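Section 2: Setting Up Your Skavix Countertop Oven

Welcome, and thank you for bringing a Skavix into your kitchen! We know you are eager to get something toasting, but a few quiet minutes spent here will save you some fuss later on, so do pour yourself a coffee and read along before you plug anything in.

Choosing a spot

1. Pick a flat, steady table or counter that can carry the oven with all its feet well in from the edge. A plain table does very nicely.

2. Leave open space on both sides and behind, and nothing at all on top. (Yes, we know how tempting that nice flat top is for a loaf of bread.)

3. Keep curtains, dish towels and cloth bags well away from the oven.

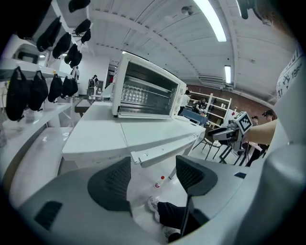 4. Turn every knob to its off position before you reach for the plug. The oven goes into a grounded wall outlet of its own, please -- no extension cords, and no sharing with the kettle.

CAUTION: The cord must never hang over the front of the table, where a knee or a small hand could catch it.

Getting to know the door

5. Take hold of the handle along the front edge and lower the door gently until it lies open. Let it down all the way with your hand still on it, as it should never be dropped.

6. Slide the wire rack out, wash it in warm soapy water, dry it well and put it back. Try this a couple of times while the oven is cold, so that your hands learn the way.
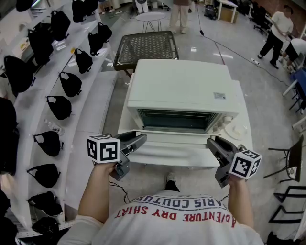 7. Close the door and run the oven empty for 17 minutes on the toast setting. A faint smell on this first run is quite usual and soon passes, though you may like to open a window.

8. Switch off, and let everything cool fully before you wipe the inside with a soft, damp cloth.

CAUTION: Please don't lean on the open door or rest a heavy dish on it. The glass and the metal around it get very hot in use, so keep your oven mitts close by.

NOTE: If you bought the Karkier baking tray as an extra, wash it along with the rack. It slides in just above the lower heating element.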